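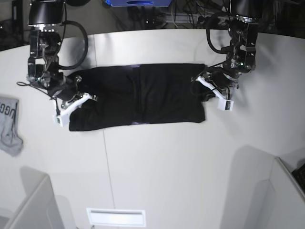 The Great Black T-Shirt Census
2020-08-03

My name is Diane Lemieux and I own 24 black T-shirts. I know this because Darren Bickerstaff, who shares my closet and has opinions about his half of it, made me take every last one out and put it on a table. He called it a tidy-up. I'd call it an audit.

The plan was to fold the whole lot so they'd stand up in the drawer like files, the way people do when they have their lives in order. My own method until now has been the shove — one hand on the heap, one hip on the drawer. It has served me well since college and it costs nothing.

A few notes from the table, then, for anyone with a similar drawer and a similar Darren.

Folded the long way

Black fabric in one long strip, with some creases running across it. I'm at peace with the creases. From here you're supposed to fold it again into thirds, and this is the point where I usually go and make coffee. Darren irons his. Darren also owns four shirts.

Laid out flat

Same color, more acreage. The shirt goes sideways on a white tabletop, short sleeve poking out toward the bottom, a few wrinkles through the middle. White is a fine color for a folding table if you wear black, though it does terrible things for your faith in the lint roller.
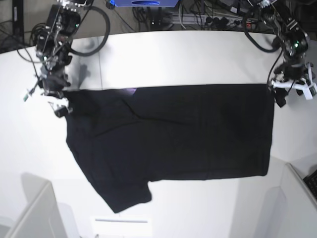 Where they all went

Back in the drawer, mostly standing. The three at the end have begun to lean, and I have decided that is their business. Socks are next, in February if Darren gets his way and never if I get mine.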